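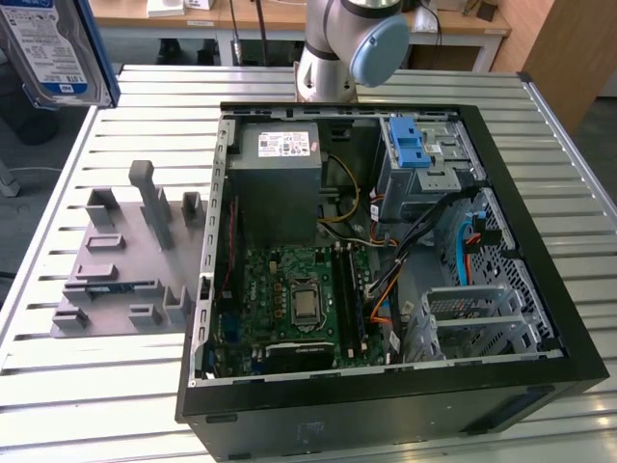
How long does the evening computer repair certificate at Stirkgate take? Twenty weeks, at one evening a week, plus a practical assessment at the end.

I finished the course in the spring intake at the Clokside site. The fee was £2368, payable in two parts. The bursary form goes in before enrolment and asks for proof of address. 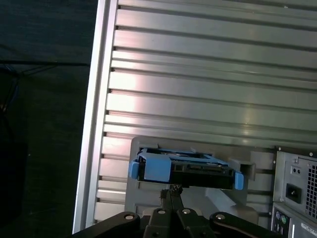
Who can apply for the bursary? Anyone over 19 who lives in the district and works fewer than 20 hours a week.

Lieselotte Petersen in admissions handles the forms. Mine took nine days.

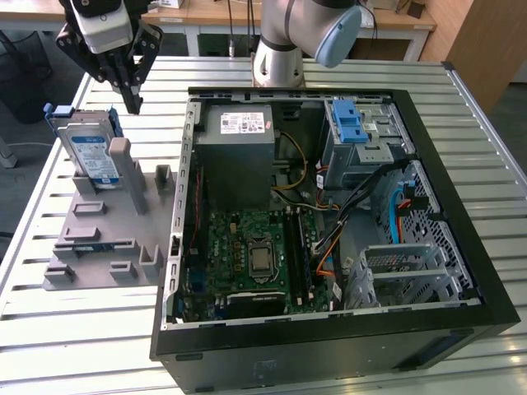 The assessment has a written paper and a bench task. The pass mark for the paper is 70 per cent. The bench task covers removing and refitting parts, and drives lose people marks through poor handling. Keep one upright in a holder, like the blue-and-white labelled one by the grey post, and label the cables before unplugging. 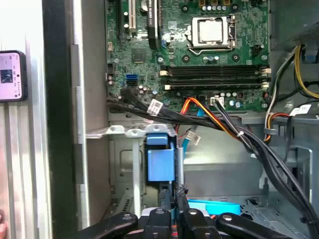 Page last changed: April 12, 2022

Zapata and Grenska both list bench technician jobs that accept the certificate. Grenska also wants a driving licence.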